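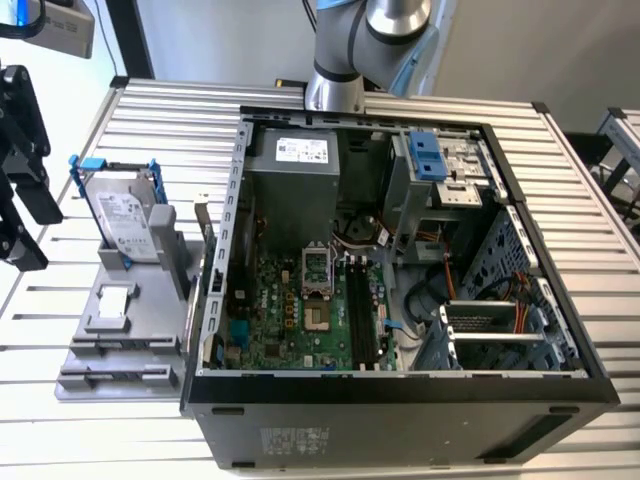

Why does a computer forget my drawing if I did not save it?
A computer keeps the drawing you are working on in a kind of memory that needs electricity all the time. When the electricity stops, everything in this memory is gone.

Many children know this sad moment. Kohei Sekiguchi, who is six, painted a whale for his father Tsutomu on the family computer in Kamata. Then the lights went out in the whole street. When they came back, the whale was gone, but the photos from his birthday were still there. How can a computer lose one picture and keep the others?

Two kinds of memory

A computer has a working memory and a storage. The working memory is also called RAM. It is very fast, and the computer uses it for the things you are doing at this moment: the game that is open, the letter you are typing, the whale you are painting. The storage is slower, but it keeps things for a long time, also when the computer is switched off.

Think about your desk and your closet. On the desk you put the book you are reading now and the pencils you are using now. You can reach them quickly. The closet is bigger and you must stand up and walk to it, so it takes longer. Now imagine that every evening somebody sweeps the desk completely clean. Only the things in the closet are there in the morning. To save your work means to put a copy of it in the closet.

What does the memory look like?

In many desktop computers the RAM sits on long, thin sticks. They are pushed into narrow slots on the motherboard, the big board that connects the parts of the computer. In the open computer at the top of the page the memory slots are black, and there is no stick in them. In some laptops and in all phones the RAM is fixed in its place and you can't take it out by hand.

Inside the memory chips there are very many tiny places that can hold a little electricity. A place with electricity can mean 1 and a place without it can mean 0. Letters, songs and whales are all written with these ones and zeros. The electricity leaks out of the tiny places very quickly, like water from a cup with a hole. The computer must fill them again and again, many times in one second. Without power it can't do this, and so the memory becomes empty.

And the storage?

Older computers often keep your files on a hard disk. It has a round plate that spins, and the ones and zeros are written on it with magnetism. A magnet on your refrigerator does not need a plug, and the disk doesn't need one to keep what is written on it. Newer computers often have a storage with no moving parts. It locks the electricity in tiny traps where it can stay for years.

Why not use only the storage?

It would be too slow. Your game would stop and wait all the time, as if you had to walk to the closet for every single pencil. So computers use both kinds, and the files travel between them.

Words to remember

RAM – the fast working memory, empty when the power is off
Storage – the place where saved files stay
Save – to put a copy in the storage
File – a thing you can save, for example a story or a photo

Try it with a friend

Asuka Sakamoto plays this game with her class of five-year-olds and six-year-olds in Sikadville. One child draws a shape in dry sand on a tray. Another child copies it on paper – this is saving. Then you shake the tray. The sand forgets, and with the paper you can draw the shape again. Change places and try a harder shape, maybe a cat with stripes.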